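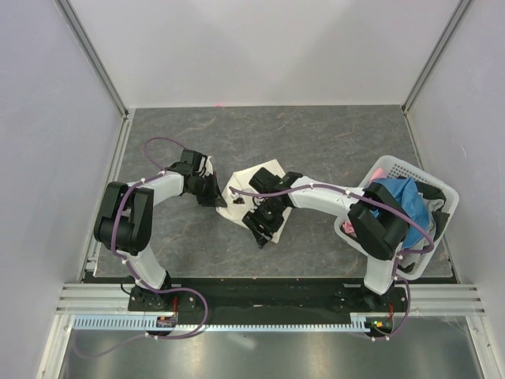

Folding small flat cloths to a fixed size

The method covers plain white cloths taken from a basket in no particular order: napkins, tea towels, flour-sack cloths and similar unhemmed or narrow-hemmed squares. It produces a flat, square bundle with the raw edges on the inside. Fitted or elastic items need a different method.

What you need

A hard, smooth surface at least twice the width of the cloth. Stone, laminate or a bare tabletop will do. Avoid a padded ironing board, which lets the cloth sink and makes the edges hard to line up.
A laundry basket, placed to one side of the surface.
A clear area on the other side for the finished stack.
A ruler or a cut piece of card, if the bundles have to fit a drawer or shelf.

Setting up

Place the basket on the side of your stronger hand, close enough to reach without stepping. Wipe the surface and let it dry. Cloths should be fully dry and at room temperature. A cloth folded while still warm will hold whatever crease you give it, including the wrong ones.

Step 1. Find the first corner

Take one cloth and drop it on the middle of the surface. Do not try to shake it out over the basket. Look for any point of fabric that sticks out of the pile and pinch it between thumb and forefinger. Check that it is a true corner and not a fold: a corner has two hems meeting at it, while a fold is doubled and feels thicker.

Step 2. Find the second corner

Hold the first corner still. With the other hand, pick up the hem next to it and slide along until you reach the next corner. If the hem disappears under the cloth, lift the middle of the fabric slightly and pull the first corner outward. This usually frees the edge. Do not cross your hands. If they end up crossed, put the cloth down and start again from the first corner.

Step 3. Lay the cloth flat

Raise both corners until the lower edge just clears the surface. Move the cloth away from you, let the lower edge touch down, and draw your hands back toward your body while lowering them. The fabric lays itself out as it comes down. Straighten the near edge first, then the sides. Smooth from the center outward with the flat of the hand.

A cloth that will not lie square has been pulled on the bias in the dryer. Hold two opposite corners, give one firm tug, and then repeat with the other pair.

Step 4. Fold in half

Bring the near edge up to the far edge. Match the corners before you match the rest of the edge. A difference of up to a quarter inch is acceptable. If it is more than that, split the difference evenly between the two ends. Press the fold with the side of your hand.

Step 5. Fold in half again

Bring the left side over to the right. For most napkins this is the final size. A 16-inch napkin gives a bundle 8 inches square. For tea towels, fold the long side in thirds at this step so the bundle stays close to the same width as the napkins.

Step 6. Stack

Place each bundle with its folded edge toward you. Stacks of more than 5 tend to lean, particularly with loosely woven cotton. Start a second stack at that point and combine them in the drawer.

Common faults

Bundle is thicker at one end: the first fold was off center. Open it to the flat stage and repeat Step 4.
Corner shows at the side: the cloth was not smoothed before folding, or the hem has shrunk more than the weave. Turn the corner under.
Stack slides: mixed fabrics. Sort linen and cotton before starting.
Hem curls: press the hem with a warm iron, then fold as usual.

Time

A basket of 39 napkins takes almost half an hour the first time through. Step 2 accounts for most of it. Sorting by size before starting shortens the job, as the hands get used to one length of hem.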